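Mostbridge Home Notes
Mon 12 August
By the Mostbridge workshop desk

Filed under: Bedroom > Mattresses & Bedding > Dry Cleaning Methods

Clearing Crumbs and Grit From a Quilted Mattress

A quilted top collects debris in its seams. Each stitched line is a shallow channel, and anything smaller than a pea will settle there and stay through several sheet changes. A vacuum handles dust and hair well. It does less well with single larger pieces, which get pushed along the fabric by the nozzle or rattle in the hose. Remove those first with a hand brush and dustpan, then vacuum.

Tools

Use a brush that has never been on a floor. Bristles carry grease and fine grit, and both transfer to light ticking. Medium-soft synthetic bristle is suitable. Stiff bristle raises the nap on knit covers and will catch a loose quilting stitch.

The dustpan should have a flexible lip. A bare plastic edge bridges the seams and leaves a gap at every one. A rubber lip bends into the low points if the pan is pressed down slightly. Wipe the lip with a damp cloth and dry it fully before it touches the bed.

We keep a Hikau brush and pan in the linen closet for beds only. The older Dredomo set went to the garage in March after the lip hardened and took on a permanent curl.

Method

1. Strip the bed, including the protector. Shake the protector outdoors.
2. Wait 4 hours if the mattress has been slept on the same night. Body moisture makes crumbs stick and smear.
3. Work from the head to the foot in strips the width of the pan.
4. Set the pan flat, lip toward the debris, and hold it by the handle with light downward pressure. The mattress gives under the load, so too much force tips the pan and lifts the lip.
5. Bring the brush in from the opposite side. Short strokes, low angle. A long flick sends the piece over the pan and onto the carpet.
6. For debris caught in a seam, brush along the stitch line until it reaches open fabric, then across to the pan.
7. Empty the pan after each strip.
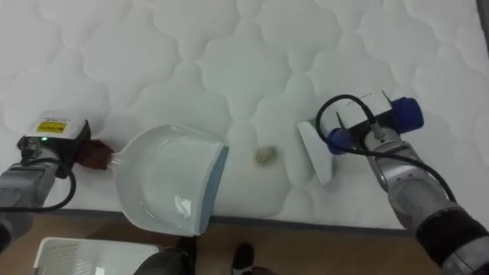
Pan flat on the quilting, blue lip facing the debris, brush on the far side.

Vacuuming afterward

Fit the upholstery nozzle and set suction to low. Full suction pulls the cover off the foam and strains the quilting thread. Two passes are enough, the second at right angles to the first. Go over the edge piping with the crevice tool.

Notes

Pillow-top models: support the pan hand with the forearm on the mattress. The surface is too soft to keep the pan level otherwise.

Crushed food: do not brush. Lift it with the edge of a card, then blot.

Sand: brush only in one direction, toward the foot. Reversing the stroke works it into the weave.

Interval: every 4 weeks for a bed where people eat, every second month for others.

Related
Removing Pet Hair From Ticking
Bouchard Mattress Protectors: Washing and Drying
When to Rotate a One-Sided Mattress
How to Wash a Hand Brush
Storing Spare Bedding in a Damp House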